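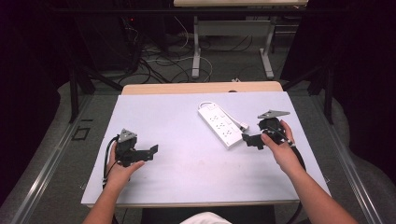
White strip on the white panel, cord coiled at the top end, plug-in item still at the lower right.

August, bench notes, power strips and cords

Started on the cord drawer this morning and I'm having a much better time than I expected. We've been saying since spring that somebody should go through the strips, and now that I'm into it I don't want to stop for lunch.

The white panel makes a great work surface for this. It's smooth, it wipes down, and it's big enough to lay a strip at an angle with the cord looped beside it. There are smudges near the middle that I want to get off before the next batch. Tried a damp cloth, got half of them. Will try the citrus stuff from the Vodinitz box tomorrow (test a corner first!).

What I'm doing with each one:
Unplugged from the wall before anything else. Outlets up, look down the rows for browning or cracks. Run the cord through my fingers from the plug to the housing, slowly, and bend it a little where it goes in, which is where the bad ones always show. Then dust, then label, then coil.

On coiling: Oisín Foley showed me his over-under method at 10:30 and I am a complete convert. Every second loop gets turned under, so the cord has no twist stored up in it and drops out straight when you need it. I've been winding cords around my elbow for my whole working life and wondering why they fought back. Did the long gray one from the Semau room three times just for the pleasure of it. Small loops for the short cords, hand-width loops for the long ones, and a cloth tie. No tape, please, it leaves gum on everything.

Plug-in items: I'm leaving these in the strip while I look at the housing, then pulling them and putting them in the shallow tray. They have a way of ending up in pockets. If you know one belongs to a certain strip, write the strip number on a dot sticker and put it on the side, clear of the prongs.

Labels: going with the old Dağdelen numbering after all. I had wanted to start fresh at 1, but the inventory sheet already runs to 792 and the numbers on the housings can mostly still be read. Label goes on the underside and a second one on the cord by the plug, so you can find the right plug under a table without crawling. Really pleased with that second label. It's saved me one crawl already.

So far 32 through the check, 7 set aside. Five of those have stiff or nicked cords and are going out. The other 2 have a loose outlet where the plug sags, and I'd like Oisín to look at them before we give up on them. Nothing gets opened up on this bench.

Still to do
- rest of the Vodum crate, all short cords I think
- more cloth ties, we're nearly out
- hooks for the side wall, long cords on the top row
- move the out pile to the recycling cage before someone helps themselves to it

The drawer closes now. All the way, with one finger.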